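Cardboard: Your Questions, Answered With Some Patience
Eskildsen Household Recycling – Help Pages
Last updated 30 Jun 2020

Do I really have to flatten my boxes?
Yes. A box full of air takes up the same room in the truck as a box full of box. Slit the tape, push the sides in, and stand on it if it argues.

How big can the pieces be?
Up to 20 inches on the longest side. Anything larger should be torn or cut down. Cardboard tears nicely in one direction and terribly in the other, and you will always start with the other.

My pieces come out ragged. Does that matter?
Not to us. We have never turned away a piece of cardboard for its looks. Crumpled, lopsided, missing a corner – it all goes into the same pulper.
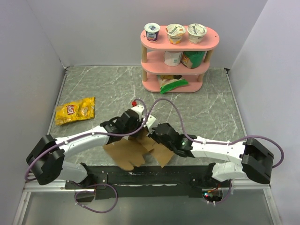 What about tape and labels?
Pull off what comes easily and leave the rest. The mill can deal with a strip of packing tape. It can't deal with the foam peanuts you left inside, and neither can Liis Strazds, who runs our sorting floor and would like a word.

Are pizza boxes allowed?
The clean half is. Tear the lid from the greasy bottom and put the bottom in the trash, or in the compost if you have one. A box with a slice still in it is a donation, and we don't take those.

It rained on my cardboard. Now what?
Damp is fine. Soup is not. Let it dry in the garage and put it out next time.

Can I keep the good boxes?
Of course. Everyone has a closet for this. We only ask that you be truthful with yourself about the one the old printer came in.

When is pickup?
Every other week, with bins at the curb by 7 a.m. The May schedule had the wrong dates for the Zudari Street route. It has been fixed, and we have read your emails.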